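Posted in: Robotics / Field Notes / Hardware

1/ I finished comparing two cameras and two controllers for our small delivery robot, so I write the results in one thread. Maybe it helps somebody who must choose soon. Budget was small, please keep this in mind.

2/ The cameras: a Jaditz global shutter, and a Ccori rolling shutter which costs less than half. The controllers: our old Hesudik board, and the Durkgate board that Quyên Hứa recommended to me in October.

3/ For the test I wanted an outdoor lane, with an old wall and bad asphalt. In the lab every camera looks good. The floor is flat, the light is the same everywhere, and you learn very little.
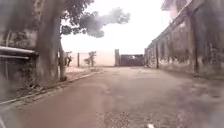 4/ First result is exposure. With auto exposure on the full picture, both cameras give too much weight to the sky or too much to the ground, and they change their mind when the robot turns. I now measure light only on the lower half. The Jaditz follows this setting well. The Ccori accepts it, but needs almost 40 frames to become stable.

5/ Second result is vibration. On gravel the Ccori picture bends like jelly, and visual odometry loses its features. I put soft rubber under the mount. It became better at slow speed, but not good enough for me.

6/ Tuấn Từ asked why I don't use a wider lens and forget the problem. I tried it. Wider lens sees more of the curb, this is true, but the far points become too small and the heading drifts more. So I went back to the normal lens.

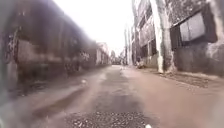
7/ Now the controllers. Same motors, same battery, same speed limit. I recorded 398 short runs in total, and I threw away the first five because my wheel calibration was wrong - my mistake, not the hardware.

8/ The Hesudik board is slow to correct when one wheel slips. You see it in the log as a small S shape after every rough patch. I could make it smaller with a lower gain, but then the turns are lazy.

9/ The Durkgate board corrects faster, and it has a proper input for the IMU. Its manual is thin. I needed two evenings to understand that the watchdog is off by default. Please turn it on before you drive anything!

10/ Wet surface was harder for the software than for the wheels. Our free-space detector sometimes marked a shiny place as a hole. I labeled 2,000 more frames by hand and trained again. Now it happens less, but I don't have a fair number to show yet.

11/ My choice for now: Jaditz camera with the Durkgate board. If your robot stays indoors, the Ccori is fine and you can save the money for a better battery.

12/ Next I want to repeat everything after dark with a small lamp on the front - same lens, same height. Logs and mount drawings go online when I finish cleaning the file names. If you know a rubber damper that survives heat, please write to me.

Get new posts by email. Enter your address to subscribe to our newsletter. You can unsubscribe at any time.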